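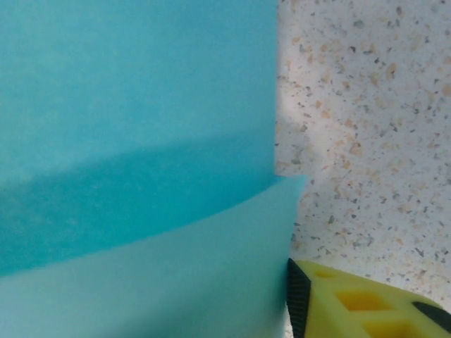 I finally got to the open day at the Sopacua Fund in Prumstead, and I'm so glad I went! I've been sending them a little money every May for years and had never once set foot in the building (shame on me, it's a short bus ride).

The morning was mostly about where the donations go. Last year they paid out 2483 small grants - school shoes, bus passes, a new boiler for the Trolico shelter - and they had the thank-you cards pinned up all along the hallway. I read far too many of them and had to go find a tissue.

After coffee we were split into two groups. Mine got the talk on the Bullico scholarships, which help local kids pay for college or a trade course. I had no idea you could sponsor one with a few neighbors and split the cost. I took a form home for my sister and me.
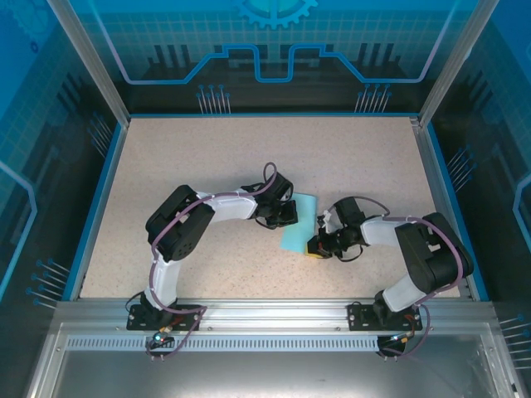

*Two robotic arms and a light blue-green cloth on the table.*

Lunch was soup and rolls, pay what you like, and the jar was pretty full by the time I got to it. I put in a bit extra and bought a raffle ticket - number 60, no luck.

My one gripe is the parking, which was a mess for the people who drove. The next open day is in the spring and they'd like you to sign up at the front desk first.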